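Wrist cam blurry at grasp, keep or bin the demos?

Posted by culalley_bench, Oct 3, 2026

Hi all. Collecting pick and place demos for a small imitation policy, two cameras, one on the wrist and one fixed overhead. Target is 3000 episodes, we have 2790. Going through them this week and the wrist view goes to mush on the last bit of nearly every approach. Fine further out. Then the object fills the picture and there's no edge to hold on to. Worst on anything in shiny film.

Typical one, pulled from the wrist stream: 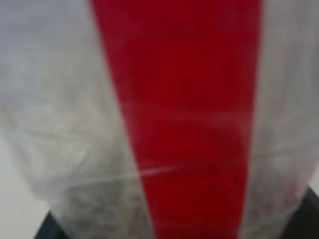 Wrist view, fingers either side. Red stripe, pale panels, no sharp edges anywhere.

Overhead is sharp all the way through. So do I throw these out, trim the end off, or leave alone? Lens is fixed focus, came with the Zolport mount. Don't want to redo months of work if teh blur doesn't matter. Training starts as soon as this is sorted.

Posted by Tichý

Leave them in. Your robot will see the same blur when it runs, same lens, same distance. Train on sharp pictures only and it meets mush for the first time right when it has to close. Bad idea.

Definitely don't trim the end. That's where the close command is, cut it and you get an arm that hovers over things and never grabs. Did this in July with 178 episodes, wasted a week.

What I would check:
- exposure locked? auto exposure hunting near shiny stuff is worse than blur
- wrist and overhead timestamps line up at the close
- gripper width saved as an input, helps a lot when the picture gives you nothing

Then train one small run with the wrist view and one without. Same seeds, same test objects. If the wrist one places its fingers better, stop worrying. Bin episodes for bad driving, dropped frames, wrong object. Soft focus on its own, no.

Posted by fivex_user

just get a better camera

Posted by culalley_bench

Thanks Tichý. Exposure was on auto, of course. Locked now for the remaining ones. Found 106 with timestamps out so those are going, rest stays. Will post the with/without runs when theyre done. New lens not in the budget, sorry fivex.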